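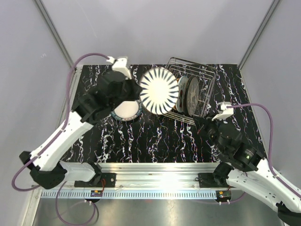
Figure 4. Mixed plates and the wire rack. Two plates are slotted upright, the striped one is held tilted nearly upright beside them, and the blue-rimmed one lies flat on the table.

4 Mixed plates and the order they go in

I'll admit that when I started this part of the work I thought the plates were the dull bit. I had my eye on the racks (slot width, rod thickness, how far a plate can lean before it meets its neighbour) and the crockery was just something to put in them. Then I spent January in other people's kitchens in Wenden and Wirkau, and I came home with a notebook full of plates and hardly a word about racks!

What struck me first was how few homes own a matching set any more. They did once. A set loses a plate, then another, somebody buys replacements in the sale and a grandmother's dinner plates come down from the loft, and before long the cupboard looks much like the table in Figure 4. Black stripes running out from a plain white middle, a dark blue patterned rim, a greenish-grey rim, and a dark brownish-grey face with a lighter design on it. I've come to be very fond of this sort of mixture, and it makes a far better test of a rack than a box of identical plates from a catering shop.

The trouble with a matching set is that it hides the leaning. When every plate has the same rim and the same depth, they all tip the same way and by much the same amount, and a rack that copes with the first will usually cope with the last. Put a deep plate next to a shallow one and you soon find out where the slots are too generous. The two racked plates in the figure lean slightly and overlap one another as you look at them, with a good run of free slots still to their right. I saw that habit everywhere. People fill a rack from one end, close together, even when there's heaps of room, and they leave the far end for whatever turns up later, which in my own kitchen means pan lids.

I asked each household to stack their own plates in their own rack, in their own way, and then to do it again with our mixed plates from Avcı, a second-hand crockery shop which let me rummage through the back shelves for an entire afternoon. I gave no instructions about order. I'm glad I didn't, as the order was the most interesting thing to come out of it. Most people went for the plate nearest their hand and never gave it a thought, but a fair number went hunting for the biggest first and were quite put out if I'd left it at the bottom of the pile.

Pattern mattered too, and I hadn't planned for that at all. Bold plates went in early. Several people told me they could "see where it was going" with a striped plate, and I think I know what they meant. Stripes that fan out like spokes give you something to line up against the rods, while a plain white plate in a pale kitchen can be surprisingly hard to judge edge-on. A busy worktop muddles this a little. Our table top is black with a marble-like pattern, all wavy white veins with hints of pink, purple and blue, and it's lovely to look at, but a thin silver rod doesn't stand out against it as cleanly as it would on plain black. I'd choose a quieter surface next time.

As for the rack itself, we kept to simple wire ones with parallel slots throughout. I did try the Foline, which has moulded pegs in place of rods, and dropped it after 7 households. The plates stood up beautifully in it, but people kept stopping to ask me how it was meant to be used, and I wanted to watch them do what they do every evening after tea.

The stacking order for each kitchen is set out in the next section, together with the plate depths, measured at the rim and again at the foot. Bowls are left out of the tables. I did try them, and they wouldn't stay in a slot long enough for me to write anything down.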